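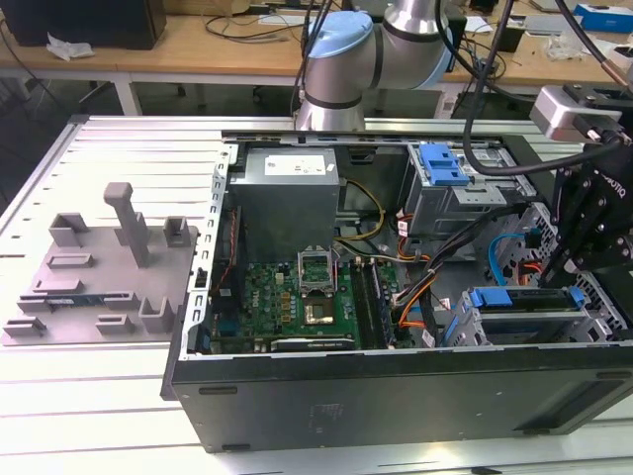
Cómo comprobar si un robot sabe desmontar un PC de sobremesa

Antes de creerse un vídeo de Kermani o de cualquier otro fabricante, conviene hacer la prueba en el propio taller. En Uvudberg la repetimos desde febrero y sigo sin estar convencido.

1. Prepare la torre
Túmbela y quite el panel lateral a mano. Apunte el tiempo, porque ese rato casi nunca sale en los folletos. Coloque al lado un útil de fijación para las piezas pequeñas.

2. Empiece por el disco
Es la tarea más agradecida: un disco de 3,5 pulgadas en su soporte de plástico azul ofrece buen agarre a una pinza. Si falla ahí, no siga. Haga 300 repeticiones, sin recolocar la torre entre una y otra. 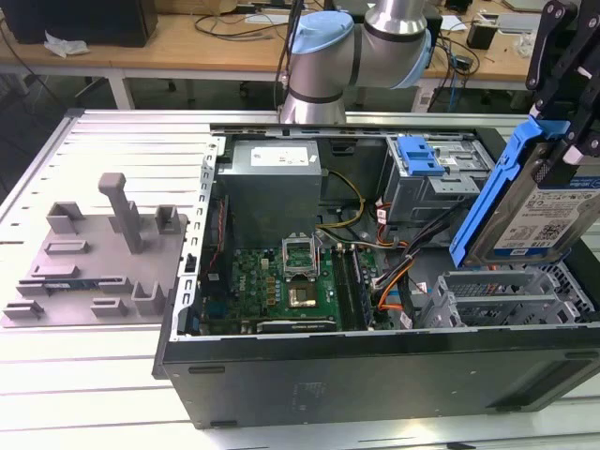
¿Sale a cuenta frente a un técnico?
Todavía no, salvo que todas las torres sean del mismo modelo. Rhydian Mathias hizo los números para Folwood: por debajo de 3.000 equipos iguales, gana el destornillador.

3. Complique la prueba
Cambie de modelo de caja y gírela un poco. Deje los cables como vengan – peinarlos antes es hacer trampa. Anote cada vez que alguien tenga que intervenir, aunque sean dos segundos. Tenga la parada de emergencia siempre a mano.

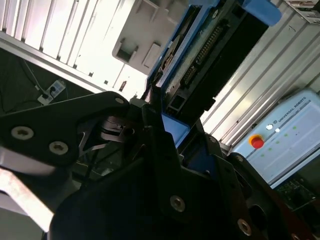
Con esas notas delante, separe los fallos de agarre de los de posición. Los primeros se arreglan a veces con otros dedos; los segundos suelen volver en cuanto cambia el modelo. En la demostración de Corkov vi 6 intentos seguidos sin error, todos con la misma caja y en el mismo sitio – eso mide muy poco.

4. Repita con otra persona al mando
Quien programó la tarea conoce sus manías y las esquiva sin querer. Compare las dos hojas antes de pedir presupuesto.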